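Skurnell Baryta 32 - inkjet paper for exhibition prints

Heavy fibre paper, soft gloss, warm white. Made for pigment inks, not tested with dye. Good deep blacks, holds shadow detail well. Sheets or 155 cm rolls, rolls are to order only.

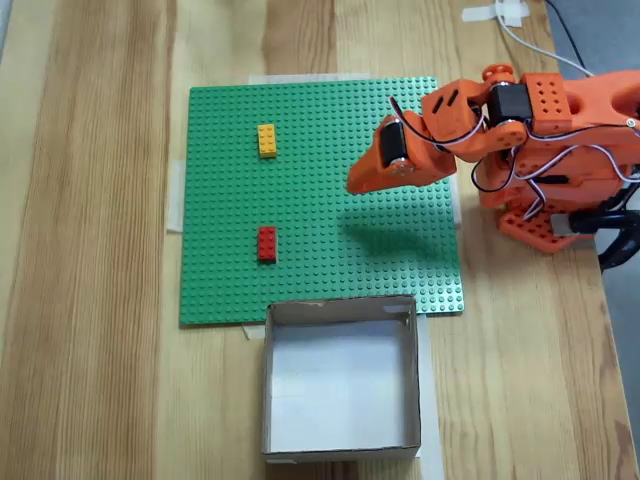 Let prints rest overnight before framing or they can fog the glass. Wear gloves, the surface marks easly. Profiles for most large printers on request, ask Xiomara Kasprzak.

Sample pack has 2 sheets, one per customer pls. Matt version back in stock in June. Roll orders: Wemar, trade desk.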